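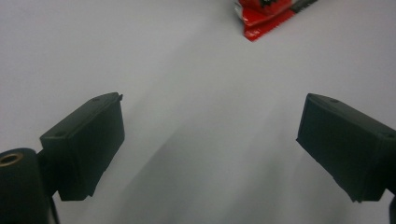
One red package and a great deal of pale.

I have become a person with opinions about table paper. It started in January, when I moved the big work table into the carpeted room and promised myself that this one would stay nice. The last one had a ring on it from a glue pot and a burn I blamed on the previous owner for so long that I began to believe it. So before a single thing was allowed on the new table, I bought a roll of paper from Plurness, the art supply place out past Vornthorpe where the parking lot is bigger than the store.

The roll is 200 feet long. I want you to think about how long that is. I will be covering tables with this paper when I am old. It was sold as white, and under the lamp at the register it was white, and then I got it home and spread it out and the table had gone faintly lavender. Some hours of the day it's more of a gray. I held a corner of it up to the wall, then up to a shirt, then up to the receipt. I considered driving back to Vornthorpe to complain about a color most people would need to be told was there. Then I considered the parking lot, and I stayed home.

It also doesn't fit, quite. The roll is narrower than the table, so you get to choose which side looks neglected. I pushed it toward the far edge, which left a thin line of wood over there and a fatter strip on the left and along the front. A tidier person would run a second length and tape the seam. I tried that on the first sheet, and everything I slid across the table caught on the tape, and a pencil rolled along the seam as if it were a gutter. One sheet, then, and a border. I've decided the border looks deliberate, like the mat around a photograph, and I would ask guests to go along with this.

Now, the packets.

There's a grocery in Pikivley with one aisle I can't be trusted in. It's the aisle with the hot-pot bases and the noodle kits and the little pouches of pickled things, all of it shiny and all of it with a photograph of a dinner better than the one I was planning. I read no Chinese. I shop by picture, by color, and by how heavy the thing feels in the hand, and I have done surprisingly well this way, apart from one evening with something I took for soup and which was, I'm fairly sure, meant for a much larger quantity of water. I drank milk and looked out the window for a while.

The trouble is storage. These packets won't stand up. They won't stack either, being crinkled and slick, so you put four in a pile and come back to a landslide. For most of last year mine lived in the cabinet over the fridge, where they'd slither out on me whenever I went in for the rice. I owned duplicates of nearly everything because I could never see what was in there. I also owned one packet so old that its picture had gone pinkish, and I kept it for a while out of something like respect.

So the project was trays. Shallow ones, plastic, with the packets filed upright in them like records in a bin, and every packet brought to the work table and looked at before it went in. I bought the first two trays at Serra, the restaurant supply shop, on the theory that restaurants must have solved this. I still think the theory is sound. Restaurants have solved it with a room the size of my apartment.

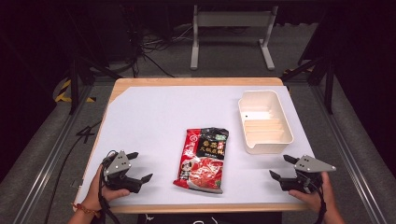
The packet, the tray, and the strip of wood the paper doesn't reach.

If you look at that packet you'll see why I buy them. Red all over, black up top, big white and yellow characters, and then the whole bottom half given over to a dish so red and so oily it could be a warning. A small green label sits up in the corner, which I always notice and have never had translated. I assume it's important. I have the same approach to the lights on my dashboard.

It's a handsome object, is what I'm saying, and against the lavender (I've stopped fighting it, it's lavender) it looks like something in a museum case. I have never been able to make this food look on my stove the way it looks on its own wrapper. Mine comes out brown at the edges with one mushroom floating in the middle.

About the tray. I chose it for the flared sides, because I figured a packet would drop in without snagging. What I didn't look at in the store was the floor of it, which has ridges running across near the front. My best guess is that they're for draining something. There's a little notch in the rim too, sort of a spout, and a small dark hole in the back wall that I've put my finger in and learned nothing from. So I am filing dry goods in a thing that looks ready to be poured out. The label on the shelf at Serra said 2224 and nothing else, so I can't even tell you what to avoid. If you see 2224, that's my tray.

The ridges have turned out to be useful, though. A packet set on its bottom edge tends to slide out from under itself on a smooth floor, and the ridges give it something to brace against. I'd love to claim I planned for it. I've since gone around the apartment looking for other things that might improve with ridges, and the answer is the soap dish, which had them already.

Some notes, for anybody who has the same cabinet I had.

Do it on a table and not the floor. I started on the floor, on the carpet, and gray carpet holds on to a stray chili flake in a way I'm still living with. On the paper you can see every crumb and seed, and when you're done you fold the sheet inward and the mess goes with it.

Lay each packet flat first, face up, and decide whether you'd cook it this month. I was strict about this for maybe ten minutes. After that I let in anything with a good picture.

Keep the tray on the right if you're right-handed and a little farther back than feels natural. Mine kept creeping toward the edge of the table, and I kept catching it with my hip. It still sits closer to that edge than I'd like.

Don't decant. I know there are people who pour everything into matching jars and write on them in chalk. I did this once with three kinds of noodle and could not have told you afterward which was which under oath. The packet is the label. It's also the recipe, in the sense that there's a photograph and you do what you can.

Write the date on the back in marker. The shiny side won't take it, and neither will the back on some of them, in which case you get a blue smear that comes off on your thumb and then on the lavender paper and then on the door.

I keep the receipts from the Pikivley grocery in an envelope, for reasons that made sense when I was pretending to have a food budget, and one of them is for $17.25. It's for a single bag of items I described on the back, in my own handwriting, as "just milk." There's no milk on it. I've put the envelope in the second tray for now.

That second tray is also where the odd sizes have gone: the flat noodle bricks, a sack of dried mushrooms that's mostly air, and the pinkish elder statesman, which I couldn't throw out after carrying it all the way to the table. The cabinet over the fridge has the rice in it and a lot of shelf I'm not used to seeing. I give it until spring.

As for the table, the sheet has one grease spot the size of a dime and a crease I made by leaning. Underneath, the wood looks the same as it did the day it came up the stairs. I lift a corner now and then to check on it. I realize this means I own a nice table that I look at by appointment, through a flap, but it beats the glue ring, and I have most of 200 feet to go.

Next up is the drawer with the soy sauce packets in it. I've opened it once and closed it again.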